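Willitent runs a small exchange desk for people who are paid in tokens and pay their rent in dollars. It has 8 staff and one product: a transfer that goes in as crypto and comes out as a bank deposit.

Vasco Nogueira started it after a bad September, when a payout of his sat for days at a larger service. "I could see the money on the ledger," he says. "I couldn't buy groceries with it."

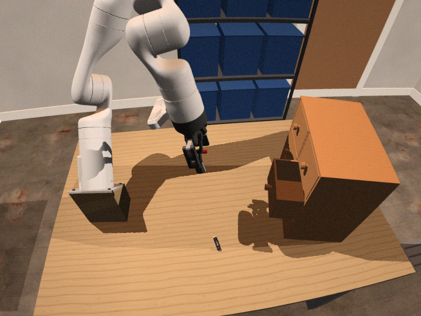 *A white arm over the table, with a small red item in its gripper.*

The ledger side is quick. The slow part is the bank, which wants to know who sent the funds and why. Willitent asks those questions before the transfer starts, so a payment to a checking account usually clears by the next business day.
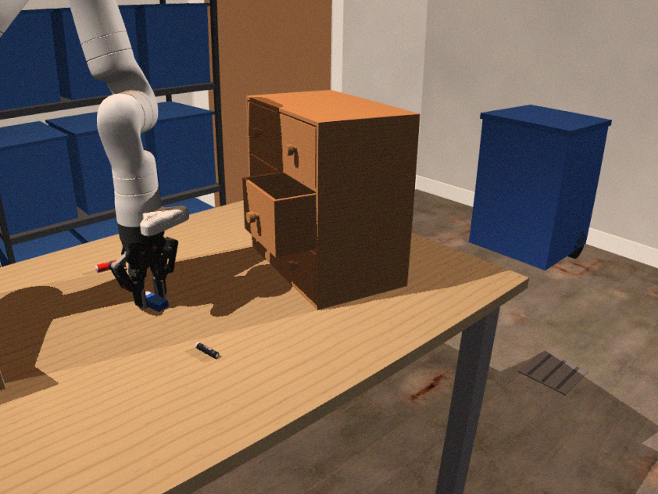 *Small blue block, black gripper.*

Fees are flat. Customers pay 50 cents on small transfers and nothing extra for the conversion, though the rate includes a spread – it is printed on the quote screen before anyone agrees to it. Last month 416 customers used the service, and 67 of them were new. 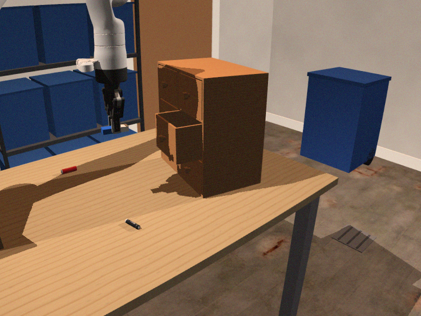 *The long table in front of the storage shelving.*

Sneha Kashyap handles compliance. She turned down two partners, Koritz and Fuvum, over how they stored customer keys. Willitent now holds its reserve keys offline and needs two people to sign any large withdrawal.

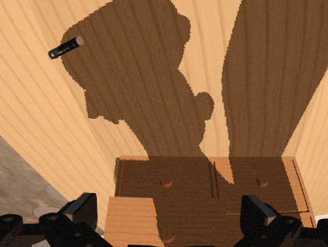
Offline storage is simpler than most customers expect. The signing device never touches the internet, and the backup phrase is kept on paper in a second building. Kashyap tells new customers to plan for size as well as theft. Something as small as the black cylinder near the little reddish-brown cabinet is easy to lose in a move, and a hardware key can be just as easy to misplace. She suggests writing down where it is kept and checking on it twice a year.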